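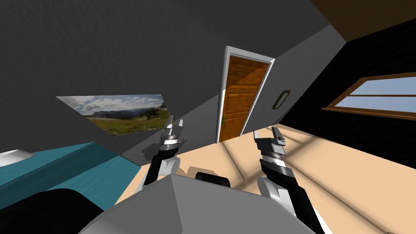 Victims of crime will find it far easier to follow their own cases under the new court support scheme in Trellero, according to Veronika Zürcher, and on the evidence of its first year it is hard to disagree with her.

The scheme, which began as a small pilot at the Plotard magistrates' court, gives every witness in a case of assault, stalking or domestic abuse one named supporter from the first police statement to the day of sentencing. In the twelve months to the end of April it took on 221 people. Only five of them withdrew before trial, the lowest number the court has recorded since it began keeping count, and a wonderful result for a team that started out with two desks and a shared telephone.

"People used to ring four different offices to find out whether a hearing had been moved," Zürcher said. "Now they ring one person, and that person knows their name."

Supporters arrange a visit to the court before the trial, go through the order of the day, and explain what the lawyers on each side are there to do. They can't talk about the evidence, and they are careful about that line. What they can do is ask for screens, a separate entrance or a video link, and chase the request until there is an answer. In the past year they put in 120 such requests -- most of them for screens -- and the court granted nearly all of them.

The money has come mainly from the Fuchs Trust, with a smaller share from the town. From May 1, 2018 the scheme opens to witnesses in Lukard as well, where the courthouse handles more serious cases and the waiting times are longer. Up to 2,000 people a year could be offered help once both courts are fully staffed, and recruitment is already under way. New supporters train for six weeks, sit in on hearings with an experienced colleague and then take on their first cases in pairs.

Prosecutors are pleased too. Fewer trials have been put off at the last minute because a witness didn't know where to be, and the listing office says it is spending less of each morning on the telephone. Defence solicitors, who had some doubts at first about supporters sitting so close to the witness box, agreed a short code of conduct with the court last summer and have raised no complaints under it.

There is still work to do. Interpreters are hard to book at short notice, and the waiting area in Lukard has no separate room for children, although plans for one have been drawn up. Witnesses whose cases end without a charge are not yet covered either, and Zürcher would dearly like to see that change.

Anyone who has given a statement in a case due to be heard at either court can ask the officer in charge to refer them. Referrals are free, and people can also get in touch with the scheme themselves through the front desk at Plotard.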